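**Re: [slowpress] Plokau reissue, is side two different?**

On September 14, 2021, Sorin Ionescu wrote:

> Has anyone else got the new Plokau vinyl yet? Mine came from Janevski Records and the whole of side two sounds quieter than my old CD. Track three also fades out before the last bit of organ, I'm sure of it. Am I going mad or did they cut it from another tape? I'm tempted to send it back, but with only 400 pressed I don't suppose they've got spares lying about.
>
> Also, is the Janivmont show still on?
>
> Sorin

Hi Sorin, hi all,

You're not going mad! I put mine on the minute it arrived and had the same moment with track three (I got up and checked the needle, then checked it again, then went and dug the CD out of the loft). The organ is gone. On the CD it hangs on for ages after the voice stops, and on the record you get the first chord and then it's off into the gap before "Sivetti".

I wrote to the label in August when the test pressings were doing the rounds, only to ask about the sleeve, and the chap who answered mentioned in passing that side two had been cut from the band's own reel and not the one used for the CD. He seemed to think it was the better of the two. I can see why, the drums have a lot more room and her voice on "Sivetti" sits right up close to you, you can hear her breathe in before the second verse. But I do miss that organ. It was the saddest thing on the whole album and I used to play that track last thing at night just to get to it.

As for the quietness, I'd turn it up and give it another go before you send anything back. Mine's quieter than the CD as well, but then the CD was mastered like a fire alarm. Once I'd nudged the volume up I stopped noticing, and the bass on the opening track is lovely, really round and a bit menacing. If yours crackles or jumps, that's another matter and I'd write to them straight away.

Does anybody on the list still have the tour cassette? I have a feeling the long version with the organ was on that too, and I'd love to know if it goes on even longer. I lent mine out years ago and you can guess the rest.

And yes, Janivmont is still on as far as I know! It's the small room upstairs, which holds 80, so don't hang about if you want a ticket. The support is one bloke with a harmonium, and I've heard him once before and thought he was terrific, though my other half went and stood in the corridor. I'll be near the front on the left if anyone wants to say hello. I've got a spare copy of the lyric booklet as well, so whoever asks first can have it.

Cheers,
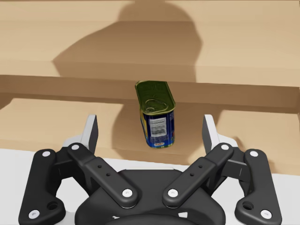 **Damir Matić**
*List moderator, slowpress*

PS Please trim your quotes when you reply, folks. The last digest was mostly the same message nine times over and it took me an age to find the bit about the B-sides.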